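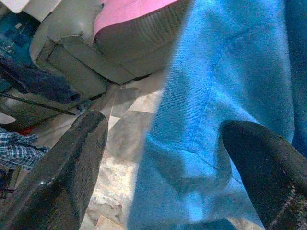 Blaues Strickteil, Sortierbereich der Kleiderkammer

Protokoll der Sitzung der Arbeitsgruppe Kleiderkammer, August

Anwesend: Bok-nam Jang (Leitung), Chanida Thongsuk, Wulan Lumbantobing, Binta Edet (Protokoll)
Entschuldigt: Lamduan Wannasri
Beginn: 18.30 Uhr

TOP 1 Protokoll der letzten Sitzung
Das Protokoll wird mit einer Änderung genehmigt. Unter TOP 4 muss es »Regal an der Fensterseite« heißen.

TOP 2 Strickwaren
Chanida Thongsuk berichtet über den Stand der Sortierung. Strick und Jersey liegen noch gemischt, dunkle Teile werden bei dem Licht im hinteren Raum leicht verwechselt – vor allem Marine und Schwarz. Im Juli wurden 209 Strickteile angenommen, davon gingen 73 in die Ausgabe. Der Rest ist noch nicht durchgesehen.
Vereinbart wird:
– Strick wird ab sofort gefaltet gelagert und nicht mehr auf Bügel gehängt.
– Säume und Nähte werden vor dem Einräumen geprüft. Teile mit offenen Nähten kommen zu Lamduan Wannasri in die Reparatur.
– Kinderstrick bleibt bis Größe 128 getrennt.
Wulan Lumbantobing möchte zusätzlich nach Farben sortieren. Das wird zurückgestellt, bis der Rückstand abgearbeitet ist.

TOP 3 Behälter und Beschriftung
Für die Wintersachen fehlen stapelbare Kästen mit Deckel. Angebot der Firma Zovo: 50 Stück inklusive Lieferung für 800 Euro. Binta Edet hat auch bei Kolerel angefragt, die Antwort steht aus. Bestellt wird erst, wenn beide Angebote vorliegen. Die Klebeetiketten lösen sich nach kurzer Zeit wieder ab. Bis zur nächsten Sitzung werden Anhänger mit Schnur ausprobiert.

TOP 4 Sortiertisch
Kartons und Verpackungen wurden zuletzt öfter neben der Ware abgestellt. Leere Kartons kommen künftig am selben Abend in den Keller. Bok-nam Jang fragt bei der Hausverwaltung wegen einer zweiten Lampe nach.

TOP 5 Abgabe an Clistdale
Der Laden Clistdale nimmt weiterhin gut erhaltene Erwachsenenkleidung ab, jedoch keine Schuhe und keine Bettwäsche. Die nächste Fahrt übernimmt Wulan Lumbantobing. Die Säcke müssen bis 16 Uhr zugebunden am Hintereingang stehen.

TOP 6 Verschiedenes
Der Schlüssel zum Materialschrank ist wieder da. Der Dampfglätter ist defekt, Chanida Thongsuk klärt die Garantie. Annahmezeiten im September wie bisher.

Ende: 19.50 Uhr
Für das Protokoll: Binta Edet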